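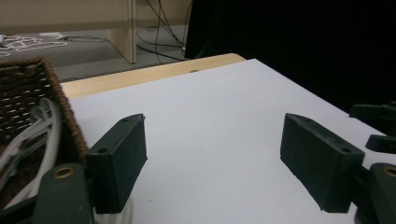

Week 3: Getting to Know Your Work Surface

2018-06-23, by the Miah course desk

Before we cut or glue anything, I'd like you to spend a little time with the table itself. A plain white top is a kind teacher - it shows up every speck, and a pencil line reads clearly on it from across the room.
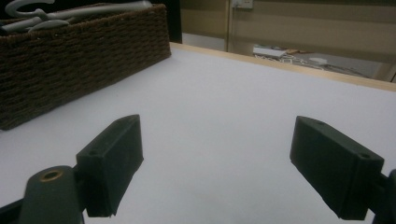 Wipe from the far edge toward you, slowly, with a cloth that is only just damp, and please do go over the corners twice (I always used to skip them!). Then measure your own table at home and bring the numbers next week. Mine is 60 inches long.

23 shares - 72 comments

Contact Miah | © Miah | Back to top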